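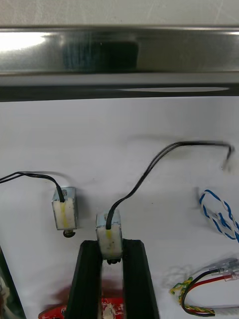

Leena Seppälä objected, on reading an earlier draft, that we had been too hard on the repair index, and that a flawed score on the shelf label still does more for buyers than no score. We take the point seriously but do not find much in our material to support it.

Figure 2. Small components with light blue tops on a white work surface. A black cable runs from the one on the left.

4.2 Spare parts and the meaning of "available"

The index awards up to 100 points, and a large share of them depends on whether spare parts are "available" for each model. The word is left to the maker to interpret. Plomico treats a part as available if it has a number in the catalog. Kokoston requires that it can be ordered, though its terms say nothing about when the order will be filled. Only Stankevičius ties the word to a delivery time, and it scored lower than the other two on this item, apparently for having put a limit in writing that it sometimes missed.

We are therefore doubtful that the score measures what shoppers take it to measure. A household with a broken dishwasher wants to know if the machine will run again, and at what price. Small parts of the kind in Figure 2 matter here more than their size suggests. When a maker sells such a part only as a piece of a larger assembly, the part still counts as available, and the owner pays for the assembly. The index has no column for this.

The usual defense is that the scores correlate with owner satisfaction. The survey most often cited for this had 2000 respondents, which sounds reassuring until one reads the method. Owners were asked about repair in general, and only 200 had tried to get anything repaired at all. The published correlation pools both groups. The Kislow reanalysis separates them and finds no clear relation among the people who had tried. Its authors are cautious, and with a sample that size they should be, but so should the people who quote the pooled figure.

None of this shows that the index is useless. It may push makers to keep better catalogs. Whether better catalogs lead to more repairs is a separate claim, and we have not found a study that tests it directly. Section 5 looks at prices, where the records are somewhat better.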